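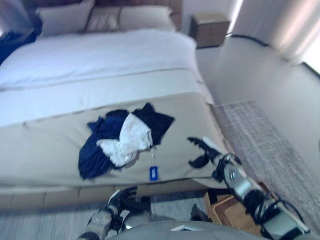
Figure 3. A bed with runner and unsorted garments.

3.2 The bed as a surface for sorting

In the interviews, the bed was named more often than any other place when we asked where clean or new clothing is put before it goes to its final storage. This result was not expected by us. In the planning of the study we had prepared questions on the table, the ironing board and the chair, and the bed had only one question. After the first week in Flendside we changed the interview guide and gave the bed its own part, which has 17 questions in the present version.

The residents explained their choice in simple words. The bed is wide, it is at a comfortable height for most adults, and it stands close to the wardrobe. A garment can be spread with both sleeves open, and there is still place for the folded ones. Several residents in Mirnska added that a full bed forces them to finish, for they cannot sleep before the work is done. Hoàng (the third district) had smaller bedrooms, and there the bed was often the only free surface of this size in the home.

We distinguish three zones of the bed: the head end with the pillows, the middle, and the foot end. From 2,000 entries in the sorting diaries, 1,087 give the foot end as the first place where the clothing was put down. The middle was given in 498 entries. The remaining entries name the head end, more than one zone, or no zone at all, and we do not divide them further, as the wording was often unclear.

A bed runner, when there is one, seems to make the preference for the foot end stronger. Figure 3 shows an arrangement of the kind we mean. The white duvet is smooth in its upper half and the pillows lean on the headboard, while the dark navy garment and the white one lie in a pile on the beige runner. In the interviews the runner was described as "the part that may be touched". Residents who own a runner told us that they do not like to put clothing directly on a white cover, and this was said also about clothing that is clean. The runner was bought as a decoration in almost all homes, but its daily use is closer to that of a tray or a mat.

The form of the pile is a second point. In the diaries we asked for one of four words: folded, flat, hanging over, or rumpled. The word "rumpled" was at first a problem. Some residents understood it as a criticism and avoided it, even when their own notes spoke of a heap. In the Talteo version of the diary we replaced it with "as it fell", and the answers became easier to compare. In Figure 3 we would code the pile with this category. It has two layers, with the lighter garment above the darker one, and the folds of the lower garment go outward in more than one direction.

Tags need a separate remark. A small blue tag hangs by a thin string from the clothing in Figure 3, just below the white garment. We recorded tags on strings as a feature of their own, because they change the order of the work. A resident who sees a tag will usually look for scissors first, and the garment then waits on the bed while the others are already folded. Some residents keep the tag until the first wearing and put the garment away with it. For this reason a tag was not used by us as proof that a garment is new, and the code says only that a tag is present.

The nightstand was included in the room sheets but had little importance for sorting. It was used for small things taken from pockets, such as coins or receipts, and very seldom for clothing. The distance from the foot end is a probable explanation, although we did not measure it in all homes. The wardrobe and its doors are treated in Section 3.3.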